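Vosden Desk Arm Kit: bench recordings
README and data card

Maintained by Oana Lungu and Grigore Buzatu, Flolholm

What you are getting

A folder of recordings made while we put the Vosden desk arm kit through its paces for the Flolholm buying guide. The kit is a small printed arm in white plastic with hobby-grade servos, sold in a box with a bag of screws and a booklet that is cheerful about how long assembly takes. We bought ours at full price. The seller did not know who we were and, judging by the support emails, still doesn't.

The recordings cover one job: move a snack on a black mat toward a bowl. We chose it after reading the product page, which promises "help around the table." A cracker seemed like a fair test of that promise, and a cheap one.

Contents

323 episodes in total, split across two folders:

 episodes/ holds the joint readings and the video from above
 notes/ holds one text file per session, typed by whoever was driving

Of these, 83 are marked "done" in the index. The word is used strictly: the snack ended up in the bowl in one piece. Episodes where it ended up in the bowl in several pieces are marked "partial," over Grigore's objections. He feels a cracker is a cracker.

There are 13 episodes with no label at all. We disagreed about them on a Sunday and never went back.

The kit under review

Our arm is called Vlad. The booklet suggests naming it, and by the time you have threaded the wires for the third time you will have called it several things anyway.

Assembly. The printed parts fit. Two of the servo horns needed persuasion with a file. The order of steps in the booklet has you close up the middle joint before running the wire that goes through it, so read ahead one page at all times.

Wiring. There is more wire than arm. The bundles are red, white and black, they hang in loops outside the plastic, and the clips meant to hold them are sold separately. We left ours loose for most of the sessions so that the recordings match what a normal buyer would end up with. If you train anything on the video, expect it to learn a lot about wire.

Tip. The standard kit comes with a two-finger gripper. For part of the set we took it off and fitted a small blue circuit board on a white plastic frame. Check the "tip" column in the index before you compare anything. Board sessions are for practicing approach and light contact, and none of them can count as "done," as a circuit board has no fingers. One early reader wrote in to complain about our success rate without having noticed this column. We have since moved it further left.

Reach. Good across the near half of the mat, poor beyond it. The arm sags a little when stretched out and then corrects itself with a twitch. You can see the twitch in the joint readings as a small step near the end of almost every long move.

Noise. Bearable with the door shut.

Setup

Black fabric-look mat on a wooden table, clipped where it likes to curl. White bowl to one side. One snack at a time. The lighting is whatever the room had, and we did not try to improve it. Evening sessions are yellower and are flagged as such in the notes.

The bowl moves between sessions. The arm's base stays put within a session, apart from the times it didn't, which are listed in notes/slips.txt.

How the arm was driven

Everything was done by hand, with the small leader arm that Vosden sells as an add-on. You move the leader and Vlad follows, with a short delay that you stop noticing after an evening. Oana drove the first batch and Grigore the second. Their styles are easy to tell apart in the data: Oana comes in low and slow, Grigore arrives from above like a man swatting something. If you want a balanced set, draw from both.

Index columns

episode: a plain number, with no gaps
driver: OL or GB
tip: fingers or board
snack: cracker, toast, other
label: done, partial, no, blank
light: day or evening
remarks: free text, sometimes rude

"Other" in the snack column means we had run out. One entry is a sugar cube and should probably be ignored.

Known problems

The clock on the recording laptop drifted during the first few sessions. Joint readings and video can be out of step there, always in the same direction. A correction script is included in tools/ and works on all the files we tried.

The wrist servo was replaced partway through with a spare from Brornov. It is a bit stiffer than the original. Episodes after the swap say "new wrist" in the remarks.

Crumbs. The mat was brushed between sessions and seldom between episodes. Anything that looks for small brown objects on a black background will find plenty.

The booklet says the arm can lift up to 100 grams. We had no reason to test this with crackers and make no claim either way.

Should you buy the kit?

If you want to learn how an arm works, yes. You will learn it in detail, some of it at midnight. The parts are decent, the replacement servos are easy to get, and the follower software did not crash on us once we stopped touching the settings page.

If you want a thing that passes you snacks, keep the bowl closer.

We would like the wire clips in the box, a booklet with the steps in working order, and a base that can be screwed down without buying a second base. Vosden replied to the first of these with a discount code for wire clips.

Use and sharing

Free to use for teaching, research and idle curiosity. Please name Flolholm if you publish something with it. Please don't use the recordings to advertise the kit, or a rival kit, or crackers.

Corrections go to Oana. Include the episode number and the driver code, and check the tip column first.

Changes

October: second batch added, labels checked again, slips.txt brought up to date. The toast episodes now live in the same folder as everything else, and the old toast folder is gone. If your scripts still point to it, change the path and filter on the snack column.
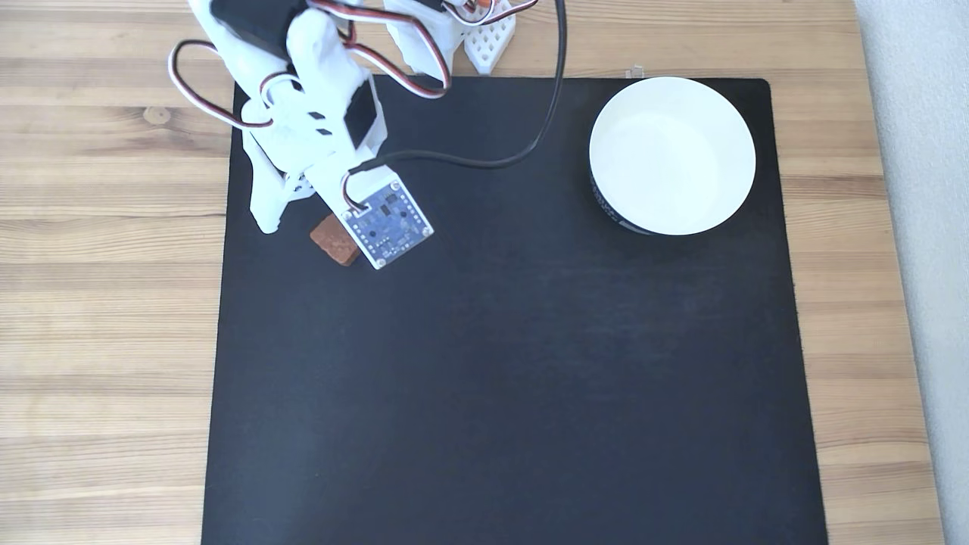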